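# What the second arm costs

Most of the spending on a robot arm happens after the arm has been bought. At Bellcombe, where a small sorting cell was planned over the winter and ordered in January, the arm took up less than half of the final budget. The rest went on the bench under it, the tooling, the guarding, the cabling and the hours of the people who had to make it all work together.

Saodah Lumenta, who drew up the purchase plan, keeps the figures in a single sheet with 80 lines. She says the first version had 25. The missing lines were mostly small: bolts, spare tips, a second emergency stop, a longer air hose, delivery to an upper floor. None of them would have worried a finance office. Added together they came to more than the controller.

Her advice to buyers is to price the work before pricing the machine. A supplier will quote reach, payload and repeatability on the first page. Those numbers matter, but they describe an arm with nothing around it. The buyer needs to know what parts it will handle, how they will be presented, how often the layout will change and who will change it.
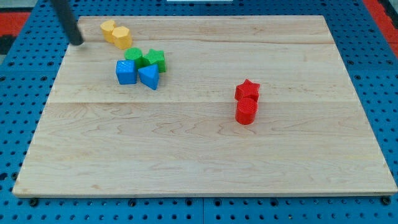
Benches are the item most often left until last. A perforated metal top costs more than a plain one, and the difference is hard to defend on paper until the first time a fixture has to be moved. With a regular grid of holes, a fixture can be bolted down, taken off and put back on the same holes without drilling. The work laid on top can be cheap. For a grouping task, a pale wooden board on the blue metal and eight small blocks in yellow, green, blue and red are enough to put useful demands on the tip of the arm, particularly where a cube and a triangle sit with only a very narrow gap between them. Spacing of that sort should be settled before the tooling is ordered. A gripper with thick fingers may meet every figure on its data sheet and still be unable to get between two parts.

Tooling is the second common shortfall. Bellcombe received quotations from two firms, Vultside and Shen. Vultside offered the lower price for the arm, with tooling listed as optional. Shen included a basic set and charged more for training. Once both quotations had been rewritten to cover the same items, they differed by 739 pounds, and the choice was made on delivery time and the cost of spares.

Lumenta recommends that rewriting step for any purchase, however small. She uses four headings: equipment, installation, first-year support and consumables. Anything a supplier marks as optional is either priced in or struck out. Items to be supplied by the buyer are given a price too, including staff time. Bellcombe's cell took 405 hours of internal work between order and acceptance, a figure that appeared in neither quotation.

Software needs the same treatment. The Vukgate licence chosen for the cell is charged by the controller and renewed each year, so it belongs in the running budget. It had first been entered as capital, and the correction held up approval of the order.

A plan for a second arm is now with the finance office. It reuses the bench design and the guarding drawings, and allows for half the internal hours of the first. The line for spare tips has been doubled.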